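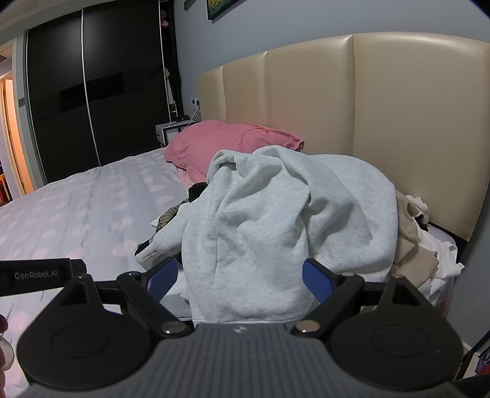

Ticket 144 - Presale code not accepted, Burport show
Status: Solved

Noemi Tillman wrote:
Hi there! I hope I've got the right place, as the contact page sent me round in circles a bit. I signed up to the Plilix mailing list back in April, mostly so I wouldn't miss out on the Burport date (I saw them in Kakolham on the last tour and I've been boring my friends with it ever since). The presale email came through at 9 this morning with my code in it, but every time I type it in the page says "code not valid for this event." I've tried my phone and my laptop, and I've tried it with and without the dash in the middle. Is there any chance I can still get two standing tickets?

Afonso Mendes, ticket support, replied:
Hi Noemi, thank you for writing, and for trying both devices before you did - it saves us a step. Your code is fine on our end and hasn't been used. Could you tell me which show is named at the top of the page when you get the message?

Noemi Tillman wrote:
Oh! It says Burport, but underneath in small letters it says "matinee." I didn't know there was one.

Afonso Mendes replied:
That would do it. The matinee was added late and the link in the first email went there by mistake. The presale codes only work for the evening show. I've sent you the right link just now, and we held back 400 standing tickets for the mailing list, so please don't panic. Clear your basket first, or it may hang on to the old event.

Noemi Tillman wrote:
Got them, two standing, $49 each! Thank you so much, Afonso. My sister is already asking what time we should line up.

Internal note, Lihua Xie: link corrected in the reminder email. Duggan page still shows the old one, passed to web team.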